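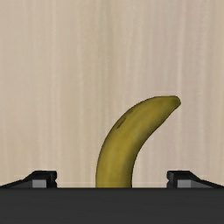 4. Check the wrist view in the simulator

Before you let the real Zuvo arm close on anything, run the Grinholm scene and look through the wrist camera. I do this every time I touch the mount settings, even for a tiny change, and it has saved me a set of finger pads more than once.

4.1 Load the banana scene and send the arm to the pre-grasp pose. Leave the fingers open.

4.2 Look along the bottom of the view. The top edge of the gripper body should be a straight, level line. If it slopes, your camera roll is off - go back to step 3 and fix it there, please don't fudge it in the image settings!

4.3 Compare the two fingers. You want the left and right to mirror each other, with a gray pad showing on each one. If one finger sits higher, home the gripper and look again.

4.4 Now find the banana. It should be in the gap with clear wood on both sides. Mine sits closer to the right finger, and that's fine for this check (the centering comes in step 5).

Note: the peel in this scene is a dull olive-yellow. I spent a whole evening fiddling with white balance before Shabnam Sial told me the texture is just like that. Leave it alone.

4.5 Set the closing speed to 30 and the grip force limit to 19. Close the fingers from the jog panel and keep a hand near the stop key.

Caution: the force limit goes back to 200 whenever you reload the scene. Type it in again, every single time, and read it back before you jog.

4.6 Open the fingers, back the arm off 40 mm and save the pose as "wrist_ok". The later steps look for that exact name.

If the fingers don't show up at all, you've probably loaded the Prustitz mount file, which puts the camera further forward. Swap it for the Śliwiński one and start again from 4.1.

5. Center the gripper over the object

Open "wrist_ok" and switch the jog panel to tool coordinates. Move sideways in small taps until the gaps on both sides look even, then save over the pose.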